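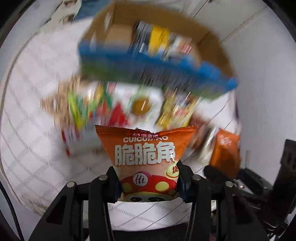 Orange bag of 脆脆角, open cardboard box above it

Snack box swap - how are you packing yours?

Clukska
Apr 30, 2020
First time doing the swap. I have a plain brown cardboard box, a long blue package that only goes in on a tilt, and a pile of smaller snack bags. The orange one says CUICUIJIAO on the front and has a cartoon in a red cap. It's going to Tondmont and I'd like it to get there in one piece. Bags first or boxes first?

tarp_and_twine
Boxes and cartons on the bottom, bags on top. Stand the bags up along the side if there's room. I've sent 27 of these and had one complaint.

Sornari
Disagree. If the bags are on top they take the hit when another parcel lands on yours. I put them in the middle with something firm on both sides. Cartons at the ends, long stuff across the top.

tarp_and_twine
Long stuff across the top leaves a hollow underneath. It sags and the flaps won't sit flat.

Sornari
Fill the hollow then. Newspaper works.

56_biscuits
Does the blue one have to go in the same box? I'd pull it out and send it separately, or find a longer box. Forcing it on an angle wastes half your space.

Clukska
Two parcels would blow the postage. My limit is 3000 grams and the kitchen scale says 1615 so far, so weight is fine. It's only the shape that's a problem.

Priedītis
Don't prick the bags to let the air out. Somebody in the last swap did that and I got a box of stale crumbs. The air is the padding.

tarp_and_twine
Agree with that one.

Clukska
OK, leaving the air in. Cartons down first, blue one along the bottom corner to corner, bags in the gaps either side. Will try it after tea and weigh it again.

Sornari
Tape the bottom seam twice before you start - easier while it's empty.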